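3.2 Table surfaces and how guests read them

The second part of the study looked at the tables themselves. In both venues, Avotiņš (a wine bar with a small kitchen) and Riniswood (a café that turns into a cocktail lounge in the evening), the design team had picked the tables late, after the lighting and wall colors were settled. Interviews with the two owners suggest that this order is common in small hospitality projects. The bar front and the ceiling get most of the early budget, and tables are bought from whatever is left.

We wanted to know whether guests noticed the table surface at all, and whether it changed how they described the room. Guests filled in a short card before leaving. The card had six questions and did not mention tables until the last one, so that the earlier answers would not be led by it. Over the survey period 500 cards were handed out across the two venues. Cards that were left blank past the second question were dropped.

Surfaces were sorted into light wood, dark wood, stone and painted metal. Shape was recorded separately, since Uibo (in the pilot work for the Gradico project) found that guests often mixed up the two when asked to recall a table from memory. A person who sat at a round stone table tended to call it "soft" or "friendly," and a person at a square stone table called the same material "cold." We kept the two apart in the coding for that reason.
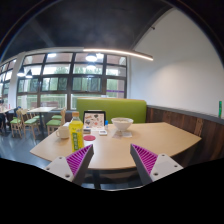 Figure 4. Light wood table with angled corners and a bottled yellow drink.

Light wood drew the most comments of any surface. In the daytime the comments were mostly favorable: "clean," "easy," "like a kitchen." In the evening, under the lower lamps at Riniswood, the same tables were described less kindly. Several guests wrote that they looked unfinished, or that they belonged to a different room. Dark wood showed the opposite pattern, though the difference between day and evening was smaller.

The owners did not expect this. Both had assumed that a pale table would help a dim room by reflecting some light back up. It does, and the designer at Riniswood had counted on it. But guests seemed to judge the table against the rest of the furniture more than against the light level. At Riniswood the chairs and the banquette are dark, and the pale tops stood out as a set of bright shapes across the floor. At Avotiņš, where the shelving is also pale, there were few remarks of this kind at any hour.

Corners came up more often than we had planned for. Tops with cut or angled corners were used in the narrow part of each room, where staff pass between the seats and the wall. Guests rarely named the shape, but they did say that these seats were easier to get in and out of. Staff said the same in the interviews, and one server at Avotiņš asked for the square tables near the door to be swapped.

3.3 Color on the table

A plain top leaves room for the color of what is put on it. Menus, glasses, candles and drinks all change the look of a table during an evening, and most of this is outside the designer's control. The Gitik guidelines used by both design teams treat these items as part of the palette and ask for a sample of each to be placed on the chosen surface before the order is signed. Only the Avotiņš team had done this.

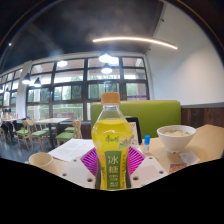

Figure 5. Clear bottle with a pale yellow label and a green panel reading "冰糖雪梨".

Packaged drinks are the hardest case. A glass can be chosen to suit the room, but a bottle comes with its own label. The owner of Riniswood had tried pouring all soft drinks behind the bar and gave it up in May, as it slowed service at the busiest time. Avotiņš serves bottles at the table and keeps the rest of the setting plain - a white napkin, one low candle, no table card.

Guests at Avotiņš were more likely to mention the drinks when asked what they remembered about the room. We can't say that the plain setting caused this, because the two drinks lists are not alike. The point is taken up again in Section 5, together with the results for glassware.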